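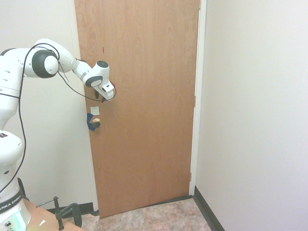
Rapport d'avancement -- lot 2, collecte de démonstrations « porte »

Accueil | Projets | Rapports | Livrables | Contact

Destinataire : Tellorus, suivi des programmes
Rédaction : Rhun Hopkin, projet Sokolel
Période : janvier

1. État de la collecte

La convention prévoit 200 démonstrations de manipulation de porte pour ce lot. À la fin de la période, 60 ont été enregistrées et relues. 19 autres ont été écartées à la relecture, presque toutes pour un défaut de synchronisation entre la commande du bras et les images. Elles restent archivées mais ne comptent pas dans le total.

Toutes les prises sont faites avec le bras Franka Emika. Son embase est montée sur une table et tenue par un serre-joint. La porte est en bois, avec un bouton rond en laiton. Nous avons gardé ce type de poignée parce que le jeu de données du lot 1 ne contenait que des béquilles.

2. Mode opératoire

L'opérateur part d'une position de repos, pince au-dessus du bouton, puis guide l'approche et le mouvement de la porte. Chaque démonstration est étiquetée le jour même : porte fermée ou entrouverte au départ, côté abordé, issue. Les tentatives manquées sont conservées avec leur étiquette -- le modèle de Brendar s'en sert à l'entraînement.

Le pêne est neutralisé avec du ruban adhésif bleu pour toute la série. La rotation du bouton fera l'objet d'une série distincte au lot 3. 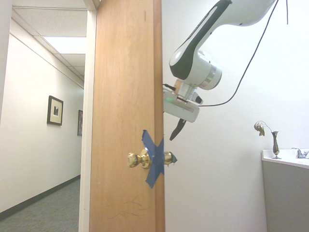 Figure 2. Porte entrouverte, pêne maintenu par du ruban bleu, pince près du bouton de droite.

3. Difficultés rencontrées

Le passage des câbles nous a pris deux demi-journées. Le cheminement retenu laisse assez de mou pour les positions hautes du bras, mais il faut le contrôler à chaque reprise. L'étalonnage des caméras a aussi été refait une fois, après un déplacement de la table.

4. Suite

Un deuxième opérateur, formé chez Daneshvar, rejoint l'équipe en février. Le rythme devrait permettre d'atteindre les 200 démonstrations sans avenant de délai. Nous demandons en revanche l'accord de Tellorus pour reporter sur le lot 3 le reliquat de la ligne « stockage ».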